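Visit report: Berstead water treatment works, open day, 13 April 2026

Berstead supplies 3541 properties from a single borehole field, and the water is hard. Most questions on the day came back to that point and to what it does to household appliances.
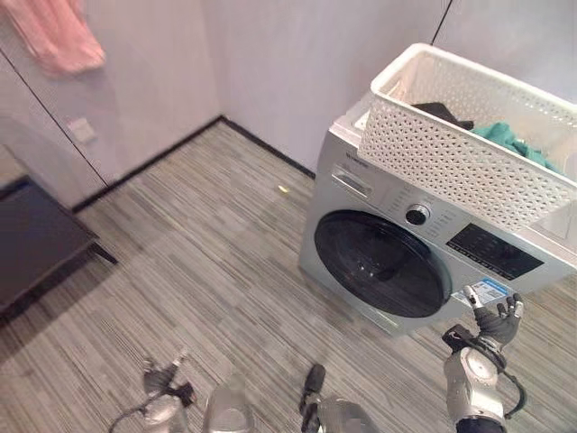
The borehole water carries 278 mg/l of hardness as calcium carbonate. The works does not soften it. Halima Lyimo, the process engineer who led our group, explained that softening at source was costed in January and dropped, as most of the supply never passes through a heating element.

The tour began at the inlet chamber. Raw water arrives by two mains, one of them relined last year after repeated bursts near the Mutiso road crossing. Flow is metered on both. From there it passes to seven pressure filters, each holding graded sand over gravel, for iron and manganese removal. One filter was being backwashed during our visit – a noisy process, and we could not hear much of the commentary.

Disinfection is by sodium hypochlorite, dosed after the filters and ahead of the contact tank. Contact time at normal flow is 33 minutes. The dosing pumps are Plendimen units, duty and standby, with automatic changeover. Erasto Biwott asked how often the standby is run. The answer was weekly, under load, with the result logged by hand as well as on the control system.

The laboratory is small. Samah Ghoneim demonstrated a hardness titration on tap water from the visitor room and then on a sample from Wemier, which is fed from an upland reservoir. The second reached its end point after a few drops.

Her advice for washing at home was to dose detergent by the hard water line on the packet and to run a hot empty cycle now and then. She did not recommend magnetic devices.

Parking was limited and the path to the contact tank is uneven. Sturdy shoes are required. The handout gives hardness in mg/l only; to get degrees Clark, divide by 14.3.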